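Teaching a Simulated Arm to Pick Things Up by Driving It Myself
Term project report, robotics lab elective
Oliwia Sadowski
January 31, 2019

My project was supposed to be small. I wanted to collect demonstrations of a simple pick-and-place task in simulation, train a policy on them, and see how good it got. The training part took one weekend. The collecting part took the rest of the term, so that's mostly what this report is about.

The setup first. The sim is Lisine, the one we all used in the first half of the course, and I drove the arm with a handheld controller. Moving my hand moved the gripper, twisting my wrist twisted it, and the trigger closed the fingers. A second button started and stopped recording. I had two views to work from, one from off to the side of the table and one from the wrist, looking down past the fingers. The recording saved both views, the joint positions and the trigger value.

The task was to pick up one item from a tabletop and set it down in a target area. Each episode started with the items shuffled and the lighting changed a bit. Kerttu Kauppinen wrote the shuffle script two years ago and it still works great (thank you, Kerttu!), although it will happily put two things so close together that you can't get a finger in between. I threw those episodes out by hand at first, then added a minimum gap.

I was terrible at driving. My first afternoon I got 18 usable demos out of 43 tries, and I'm being generous with the word usable. I kept watching the side view, because it feels natural, like watching your own hand. But from the side I couldn't tell how deep I was, so I'd come down next to the item, close on air, lift, feel silly and go back down. Valentin Schnyder sat with me for an hour and told me to use the side view only to get close and then switch to the wrist view and stay there. That fixed most of it. 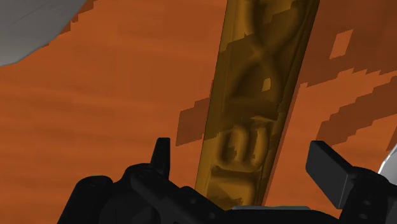 Long, narrow items were the ones where wrist rotation mattered most. If the fingers straddle the thing but the gripper is turned a few degrees off, one finger touches first and shoves it, and then you're chasing it across the table. I got into the habit of stopping above the item, lining up, and only then going down. Felt very professional. It also caused my biggest problem later, so hold that thought.

Shadows were annoying too. Our renderer settings are cheap and the shadow edges come out all stair-stepped, and when a dark patch falls across both the item and the table it's hard to see where one ends and the other starts. I asked Irena Malinowski, who runs the lab machines, whether I could turn shadows off. She said sure, but did I want a policy that only works without them? I left them on.

Okay, so the pausing. I collected demos over three weeks and trained the first policy with plain behavior cloning, meaning it just learns to copy whatever I did given what the cameras see. It went to the item beautifully, stopped above it, and stayed there. Forever! I had paused for so long in so many demos that "don't move" was a perfectly good guess at that spot, and since nothing in the view changed, it kept guessing the same thing.

I tried two fixes. One was a filter that cuts out any stretch where the arm barely moves and the trigger doesn't change. The other was to record again and line up while moving down. The filter alone got the policy unstuck most of the time, but it also chopped out the little wait after the fingers close, and then the arm lifted before it had a grip. I ended up protecting that bit by keeping everything right after a trigger press. The new recordings were better than either trick, and I wish I'd made them first.

For the final numbers I trained for 2,000 steps on the new demos plus the filtered old ones, and ran 50 test episodes with shuffles it hadn't seen. It finished 38 of them. Most of the failures were slightly wrong rotation on the narrow items, the same mistake I used to make, and in a few it picked up the right item and let go too early on the way to the target.

If I had another month I'd record some demos where I mess up on purpose and then recover. Right now the policy has hardly seen what to do after a bad approach, so when it bumps something it's lost. I'd also like a second person's driving in the data. Zdzisław Zalewska offered, but we ran out of lab time in January.

The recordings and the filter script are in the course folder under "sadowski_demos". The early ones are in there too, in their own subfolder, and please don't train on those.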